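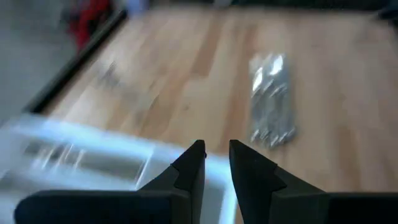
The gripper over the worktable at Omach's Enulholm workshop, with a parts tray and a bag of metal pieces.

Omach, the packing firm based in Enulholm, has begun teaching robot arms to sort small parts by having its own staff guide them through the job. The company said on Monday that 2,568 guided runs had been recorded so far, all of them at one site.

Staff work in pairs. One person sits at a control desk and moves the arm from there with a pair of hand levers, while the other resets the table between runs. Each run covers a single task, such as putting a part into the right section of a tray or moving a bag to a marked spot. The arm's movements are stored along with the pictures from a small camera at its wrist, and both are later used to train the software that will run the arm without a person at the levers.

The firm packs fittings and fixing kits for furniture makers. Orders change often and many are small, and managers say that writing a new program for each one took longer than packing the order by hand.

"We had an arm standing idle for most of last year," said Veronika Virág, who runs the workshop. "It was fine on the long orders. For a short order we would still be setting it up when the lorry came."

The new work began in December with two arms and seven members of staff, most of them from the packing line. None had used a robot before. Training at the desk lasts two days, and after that each person does shifts of no more than 30 minutes before changing places. Virág said tired operators tended to rush the last part of the movement, and those runs were of little use.

Clear bags have been the hardest item. They crease and shine under the lights, and the fingers can close on the film without getting hold of what is inside. Thin parts lying close together in a tray have also caused trouble. Operators have been told to leave their failed attempts in the recording if they go on to correct them, so that the software has examples of a second try.

The control desks were supplied by Stirnik, which also looks after the recording software. Its engineer on the project, Kálmán Nyitrai, said the first sets of runs had been too neat.

"Everyone put the tray in the same place and squared it up," he said. "Then somebody knocked it and the arm went to where the tray used to be. Now we ask them to move things about before every run."

Guiding the arm by hand was tried first. Staff held it near the wrist and pushed it through the movement, but their sleeves and hands kept getting into the camera's view, and reaching across the table for a whole shift was uncomfortable. The method is still used for setting start and finish positions.

Omach has not said when the arms will be used on paid orders. A second pair of desks is due to be fitted at its Veres site, where staff will record the same tasks on a different table and under different lighting. Virág said no packing jobs were being cut and that operators were paid their normal line rate plus a shift allowance.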